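Virkton > Life at work > Galleries > The breakfast table

The breakfast table

I've worked in the Virkton kitchen lab in Tadham for four years, and my job has changed more than my desk has! I used to write the table-setting routines for the Ukska arm line by line. Now most of my day is spent with a gripper in my hand, doing the moves myself so the arm can learn from them, and the typing gets squeezed in after lunch.

I like it more than I thought I would. My wrist was less keen - we went to 20 minutes on and 10 off in December, after a few of us on the Symonenko project complained, and that helped a lot. The other change is who gets asked. The people who used to lay tables in our canteen now tell the engineers how a fork should be picked up (and they're very firm about it).
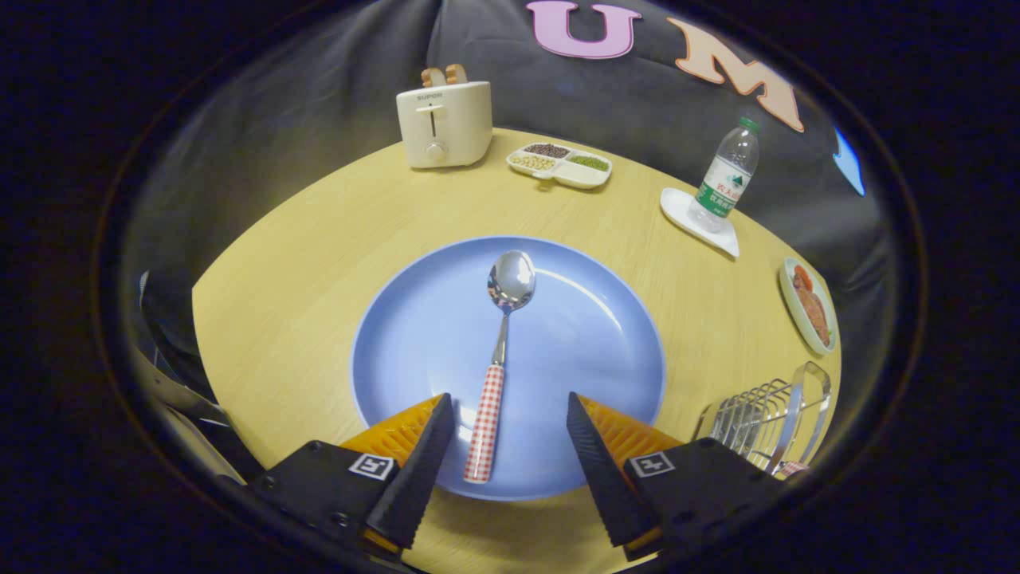
Spoon on the blue plate, fingers open on either side of the checkered handle.

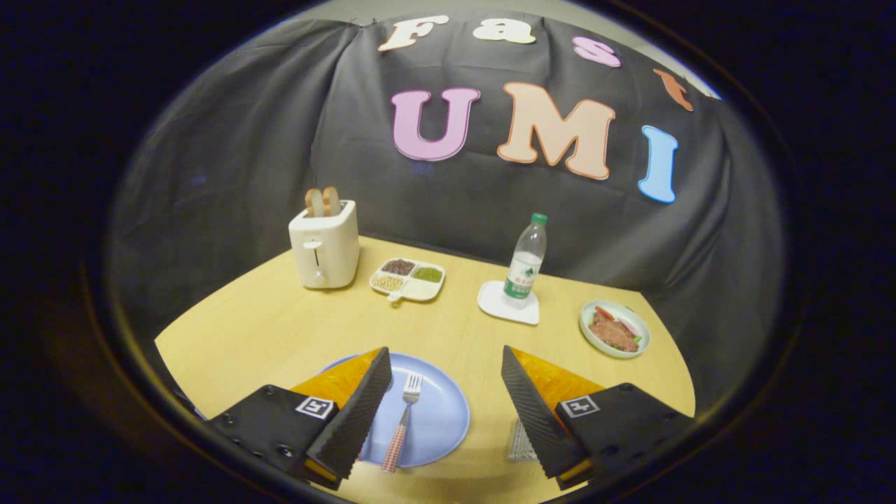
Fork on the plate in this second one, with the toast, the beans and the water bottle farther back.

Did anyone lose their job over this?
Two canteen posts were moved over to our team on the same pay, and the hours are earlier, which suits one of them and really doesn't suit the other.

Last updated: 26 August 2022

Contact the Tadham lab | © Virkton | Back to top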